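The Extra in the Back Row

She has been in more than 60 films and television episodes, and her own mother has found her in only 3 of them. "In one I am carrying a tray," she says. "In another you see my shoulder. It is a good shoulder, so my mother was satisfied."

We meet at a café in Stiltow, at four in the afternoon, because she was filming until the morning. She asked me not to print her name. The agency which gives her most of her work, Tillico, does not like its people to speak about productions before they are released.

She started by accident. A friend was ill in November and needed someone to take her place in a wedding scene for the series Sundholm. "They told me to dance without music. There were 200 of us, all dancing in silence, so that the microphones could record the two actors. I thought, these people are mad. The next week I called and asked for more."

I wanted to know if the famous actors speak with the extras. Some do, she told me, and some look through you like a window. The lead of the comedy Afolabi came each day to eat at the same tables as everybody else. "He asked what soup it was. For us this was a big event, we talked about it the whole evening."

The pay is modest and the waiting is long. Once she sat for nine hours in a ball gown and was then sent home without being used. She reads a lot, and she has learned to sleep on a chair without damaging her hair.
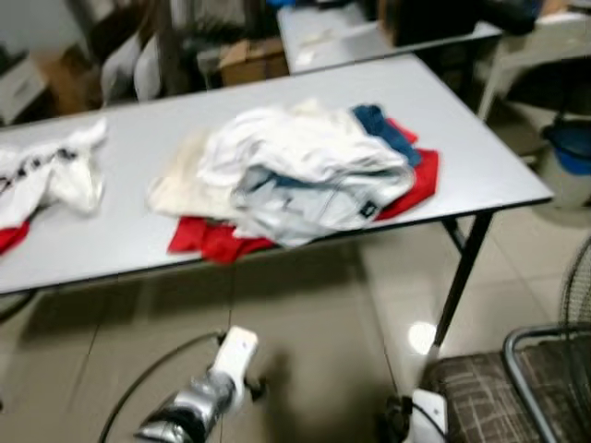

Does she want a speaking part? She takes some time before she answers. "I had one line, last year. It was 4 words: 'The doctor is coming.' I practised it in the bath for a week. Then they cut the doctor from the story, so of course he was not coming, and I was cut also."

She laughs when she tells this, but she still remembers how she wanted to say it, and she says it for me, quietly, over the coffee cups. It is quite good.

Tomorrow she will be a nurse in the morning and a passenger on a train after lunch. She does not know the title of either production.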